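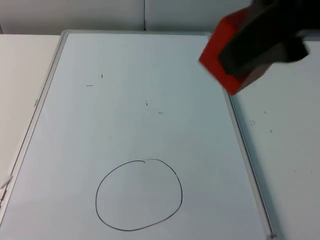

Seit Februar lerne ich jetzt also Portugiesisch, und weil mich in letzter Zeit ein paar von euch gefragt haben, wie das so läuft (und ob ich überhaupt noch dabei bin, danke für das Vertrauen!), schreibe ich es mal auf. Kurzfassung: Ich bin noch dabei. Die lange Fassung kommt jetzt, holt euch einen Kaffee.

Angefangen hat alles mit einem verregneten Wochenende und einer Platte, die ich auf dem Flohmarkt mitgenommen hatte. Ich habe kein Wort verstanden und fand jedes einzelne davon schön. Am Montag darauf habe ich mir die App Cekton heruntergeladen und war nach einer Stunde fest davon überzeugt, ein Sprachtalent zu sein. Der Apfel ist rot, der Junge trinkt Milch, alles kein Problem. Dann kam die Verlaufsform, und dann kam das, was die Leute in Lissabon mit ihren Vokalen machen, nämlich sie größtenteils verschlucken. Da war es mit dem Talent erst mal vorbei.

Was ich bei der App trotzdem gut fand: Sie hat mich zum täglichen Dranbleiben erzogen. Ich hatte zwischendurch eine Serie von 60 Tagen am Stück, und die ist mir ausgerechnet auf einer Zugfahrt gerissen, irgendwo im Funkloch. Ich war richtig beleidigt! Zwei Tage lang habe ich aus Trotz gar nichts gemacht. Danach ging es besser als vorher, ich hatte vor lauter Serie nämlich nur noch die leichten Lektionen geklickt.

Karteikarten, die gute alte Pappe

Irgendwann im Frühjahr bin ich auf Papier umgestiegen. Ganz klassisch, vorne Deutsch, hinten Portugiesisch, Gummiband drum. Vor ein paar Tagen habe ich den Stapel durchgezählt, es sind 681 Karten, und ich behaupte mal, dass ich gut die Hälfte davon im Schlaf kann. Die andere Hälfte besteht aus Präpositionen und Werkzeugen. Warum ich mir »die Wasserwaage« aufgeschrieben habe, weiß ich nicht mehr, aber »o nível« sitzt jetzt für immer.

Ein Tipp, den ich gern früher gehabt hätte: keine einzelnen Wörter aufschreiben, sondern kleine Sätze. »Ficar« allein bringt überhaupt nichts, das Wort heißt je nach Laune bleiben, werden, sich befinden oder jemandem gut stehen. Mit einem Satz dazu wird es wenigstens einigermaßen erträglich. Die Karten mit den Sätzen mische ich übrigens nie unter die anderen, da bin ich eigen. 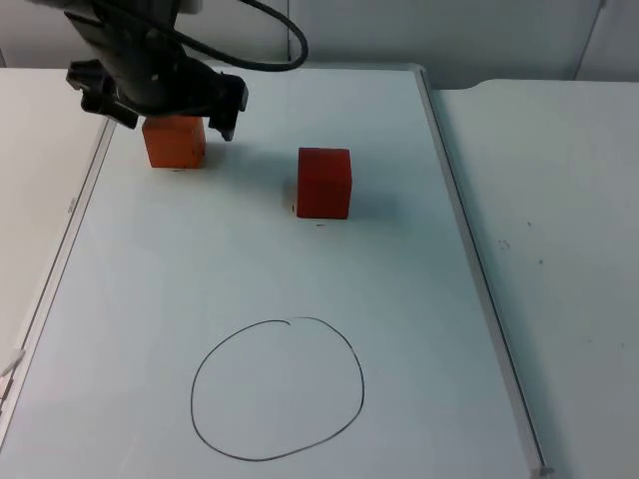 Der Abendkurs

Im Herbst habe ich mich dann getraut und mich bei der Sprachschule Medeiros angemeldet, dienstags nach der Arbeit. Wir sind zu neunt, der Raum ist zu warm und der Kurs fängt grundsätzlich zehn Minuten zu spät an, was ich inzwischen fest einplane. Ich hatte vorher ziemlichen Bammel vor dem Sprechen. Zu Hause vor dem Spiegel konnte ich ganze Absätze, und in der ersten Stunde wusste ich plötzlich nicht mehr, wie man »ich heiße« sagt. Das ging zum Glück fast allen so.

Seitdem lese ich zu Hause laut. Immer eine Seite, am liebsten aus einem Kinderbuch über einen Dachs, der umzieht, und zwar so lange, bis ich nicht mehr stolpere. Die Nachbarn müssen denken, hier wohnt jetzt jemand anderes.

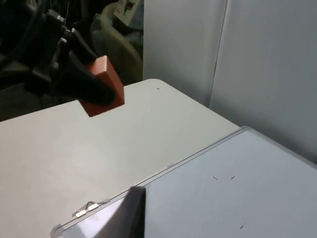
Beim Hören hapert es weiterhin. Brasilianische Podcasts gehen inzwischen ganz gut, da bekomme ich ungefähr 17 Minuten lang alles Wichtige mit und bin dann einfach platt. Bei den portugiesischen Radionachrichten verstehe ich das Wetter und die Uhrzeit – und beim Wetter rate ich auch ein bisschen. Im Kurs wurde uns geraten, denselben Beitrag mehrere Tage hintereinander zu hören. Ist langweilig, hilft aber, am dritten Tag tauchen auf einmal Wörter auf, die vorher nur Rauschen waren.

Und fürs neue Jahr? Ich möchte endlich den Konjunktiv Futur verstehen (ja, den gibt es, und ja, die benutzen den wirklich) und ein richtiges Buch schaffen, ohne Dachs. Falls jemand von euch einen nicht zu dicken Krimi kennt, schreibt mir den Titel gern in die Kommentare!

Geschrieben am 28.12.2025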